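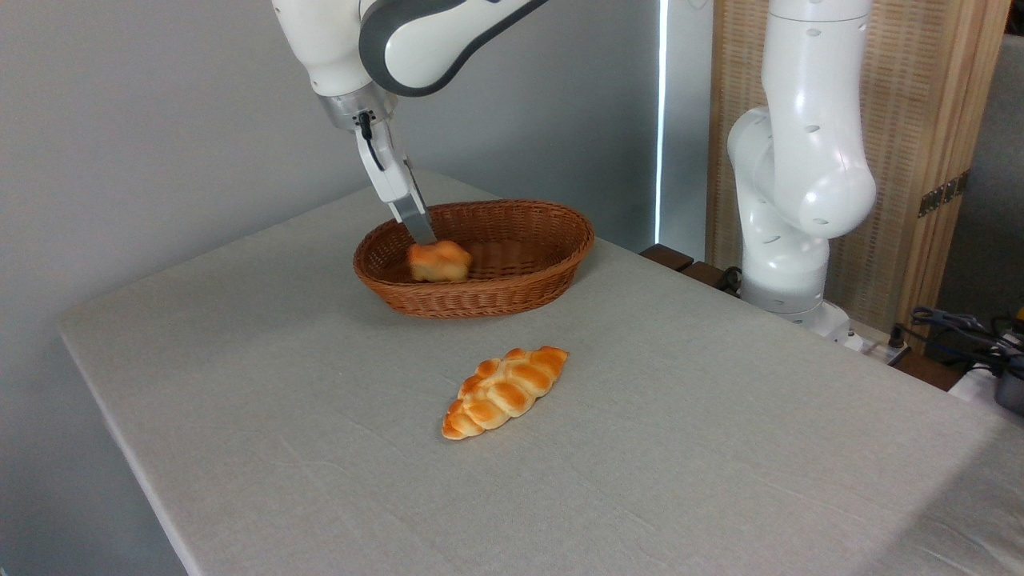

Gripper keeps pushing down after it reaches the bread, then protective stop

149 views -- 2 shares

Two-arm cell, parallel-jaw gripper, moving bread in and out of a wicker basket on a cloth-covered table. The small roll is the problem. The arm goes down, the fingertips press into the top of the roll, and the controller throws a protective stop. The braided loaf has never done it. It stopped 13 times yesterday. I lowered the speed and it still faults, just later. Force limit is the default. What should I check first?
zein_bench

Juvora_Mike
Check your approach height. If you taught it with the basket somewhere else, or the cloth has bunched up under it, the target is wrong before the arm even moves. Teach the point again with the basket in place. Also look at the cable at the wrist. Ours on the Midley line got snagged on the gripper housing and gave false force readings until we clipped it down.
4 comments

kosevberg2
had the same thing, turned the force limit way up and it went away

tlw_cells
Please don't do that. The limit is there for hands as well as bread. Open the jaws wider before the descent so they go down either side of the roll, and set a contact check that backs the arm off when it touches early. Clear the stop only after you've looked at what it hit, with everyone out of reach of both arms, including the parked one.
1 share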